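Reference > Household > Storage > Screw cap

Screw cap

A screw cap (also screw lid, twist lid) is a closure that turns onto the neck of a jar, bottle or tub by means of a thread. Found in nearly every kitchen. Made from metal, glass, bakelite in older pieces, and now mostly plastic. This article covers wide caps for jars and tubs, not drink bottles - see Bottle cap.

Parts

Top panel, the flat part. Skirt, the side wall that carries the thread on its inner face. Rim, the edge where the skirt ends or, on some designs, a raised band standing up from the panel. Liner, a disk of foam, paper or rubber pressed inside. Not all caps have a liner. Linerless types seal by a thin plastic ring that is part of the molding, and they tend to leak sooner if the neck is chipped.

Skirt may be smooth or ribbed. Ribs help wet hands. Smooth skirts are easier to wipe down and take a label better.

Thread

Two main kinds. Continuous thread goes around the neck at least once and needs a full turn or more. Lug thread is broken up into short pieces and closes in less than one turn, common on jam and pickle jars. The two do not swap, even when the width matches. Threads wear, plastic ones faster then glass. A cap that jumps when tightened has usually lost its thread on one side.

Materials

Polypropylene is the usual plastic. Holds up to hot water, goes brittle in a freezer. Polyethylene is softer and seals well but can warp in a dishwasher. Tinplate caps rust at the cut edge first. Color is added to the plastic before molding so it goes all the way through, and scratches show up as dull lines and not as a different color.

Second uses

Loose caps outlive their jars. Widely kept as small trays for screws, beads, pins and other parts during repairs, as paint dishes, as coasters, as saucers under seedling pots. A cap with a raised rim is prefered for small parts.
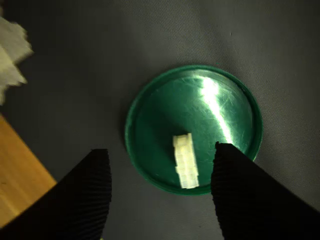
Green plastic lids.
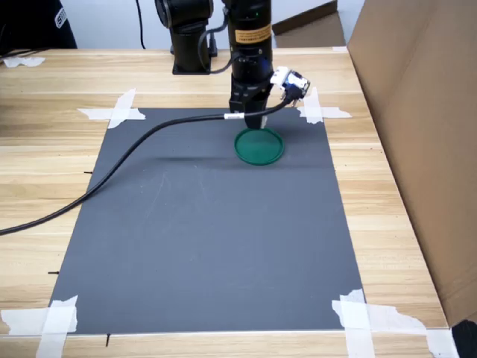
On the talk page Tshabalala objected that the section leaves out sorting drawers, where old caps are used as dividers, and asked for the coaster line to be dropped as it applies to any flat object. Neither change has been made so far. The same comment asked for a note on caps nailed under a shelf so that jars can hang from them, a common workshop trick. Metal caps only, plastic ones crack around the nail unless a washer is used.

Sizes

Given as neck width in millimeters followed by a finish number. Makers do not always keep to it. The Grendham works sold its own range in 7 widths, marked on the inside of the panel, and these fit few other jars. Furnora tubs used a wide cap in two heights, with the same thread on both, so short and tall can be mixed. Spare Grendham caps were packed 1000 to a case for the trade and 14 to a bag for shops.

Care

Wash by hand if there is a liner. Dry upside down - water sits in the thread. Smells stay in soft plastic for weeks, baking soda helps a bit. Stuck caps: run hot water over the skirt, or tap the edge on a board. A rubber glove gives better grip. Prying with a knife bends a metal skirt and it will not seal again.

Collecting

Small field. Old printed tin caps mostly, also colored glass tops. The Fitton swap meet, held every February, has a table for closures. Plastic caps have little value on there own.

Related articles
Bottle cap
Canning jar
Jar opener
Lug closure
Gasket
Furnora
Grendham works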